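Grants > Sokcombe Fund > Progress reports

September
By the Borncombe Mending Circle

Hello again from Borncombe! I promised a shorter report this time, so I'll get straight to the sewing. We've had 41 people through the door since spring, and most of them came back (a few only wanted a zipper fixed and vanished, fair enough). The 603 dollars left over from the first payment went on thread, needles and a second iron, and I still have the receipts in a shoebox if you want them.

The beginners' table is now running three evenings a month. I wanted four, but the hall is booked for choir and I lost that argument. Hemming is still the big draw, darning less so, though the sock night was packed and very loud!

We moved the fabric swap to the Clellano building because the stairs at the old place were getting hard on people. It's brighter there and there's a kettle. We gave away all the wool and hardly any of the curtain lining, so please, if anyone at your end needs curtain lining, ask me. 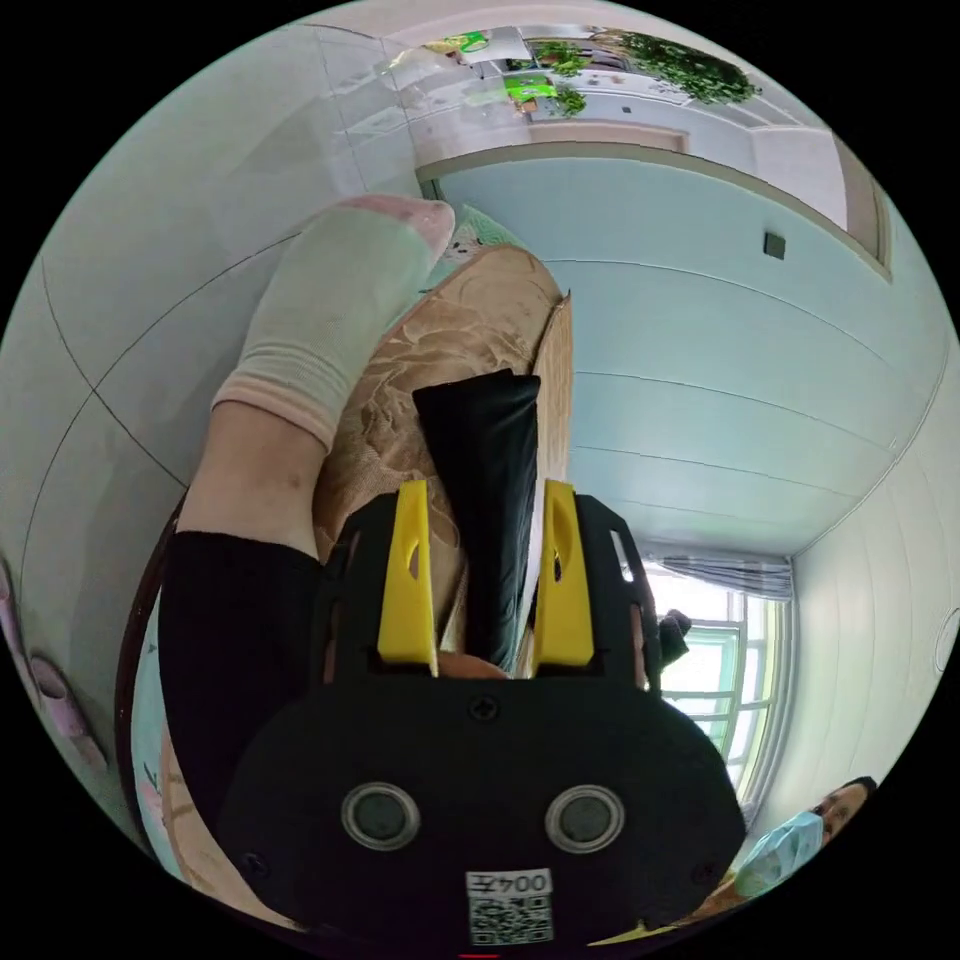 Jankauskaitė wrote to say that the evening start is too early for anyone coming off a shift, and could we try 7:30. I think we should, and I'd like to use 200 dollars of the next payment for the extra hall time. Let me know if that needs a form.

Contact: Borncombe Mending Circle | © Sokcombe Fund | Back to top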